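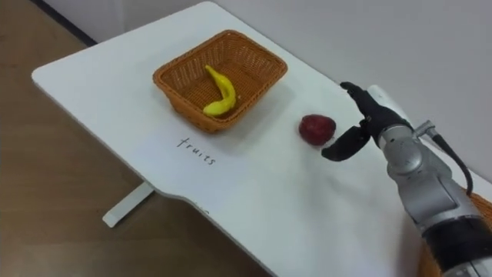
6/13/25, sorting chore, Witley room

Ran the fruit task again with the Prorko build. Goal is the same as before: fruit off the table and into the wicker basket, no help from us. 30 tries, 23 clean. Of the misses, 6 were the round red one rolling when the lower finger touched it first. The other was a planner timeout.

Average was 33 seconds per piece. A person does it in two. Lieselotte Sauerland wants the approach angle changed before we touch the speed, and I agree. Grip force stays where it is.

Still to do: log wrist current, redo the hand calibration, ask Courtois about the spare cable.
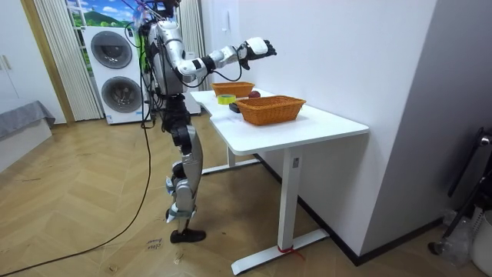

Could it put away a bag of groceries in a normal kitchen yet?

Not without someone standing by. It can handle a few known items on a clear table, but bags, cupboards and soft packaging are all untested here. Ratik wants a written answer in June and that is what I'll send.

Last updated: Friday, end of day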